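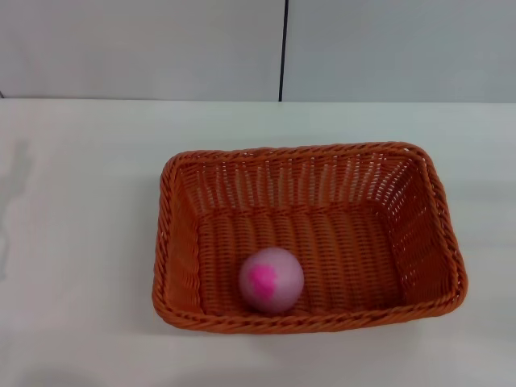 Linnea Lundgren
Moderator, Sumside Kitchen Boards

Topic: Does bread belong on the table before the food does?

My sister-in-law put the bread out at 5:30. Dinner was at seven. By the time the soup showed up, three adults had eaten a full loaf and were making polite noises at a lentil. I say bread arrives with the first course. She says I run my house like an airport. Opinions, please, and keep it civil, I have the lock button.

fluketti_fan
Bread first. Always. If your guests fill up on bread, your bread is better than your soup, and that's useful to know.

Custus
Disagree. I waited tables for years and early bread is how a restaurant buys time when the kitchen is on fire. At home you have no such excuse.

fluketti_fan
My kitchen is frequently on fire.

Žofie Kadlec
We use a basket like the one at the top of the thread and I put out exactly what fits in it. When it's gone, it's gone. My uncle has learned to sit close.

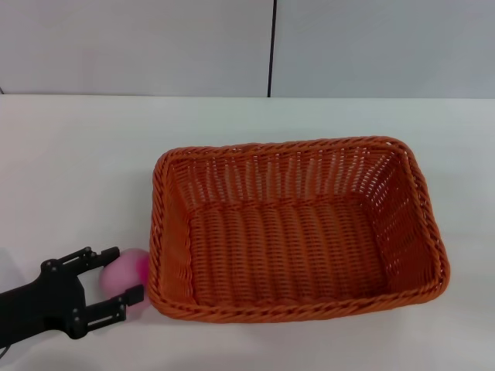

Orange basket, pink ball to the left of it.

Custus
A basket is not a policy, Žofie. Your uncle gets four rolls and the kids get crumbs.

Žofie Kadlec
The kids get there before he does. You haven't met the kids.

old_rye
Nobody's asked about butter. Cold butter on the table at 5:30 is soft by seven. Early bread, late butter, everybody suffers equally.

Linnea Lundgren
I tried the compromise last night. Bread came out ten minutes ahead of the soup, sliced thin, butter already soft. My sister-in-law called it "a portion."
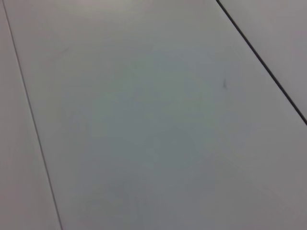

She then went into my kitchen, found the second loaf, and cut it herself, in slabs. I'd like it on record that the soup was very good and that I have 329 milliliters of it left per person.

fluketti_fan
You measured the leftover soup?

Custus
And she wonders about the airport thing.

Linnea Lundgren
Locking this at midnight.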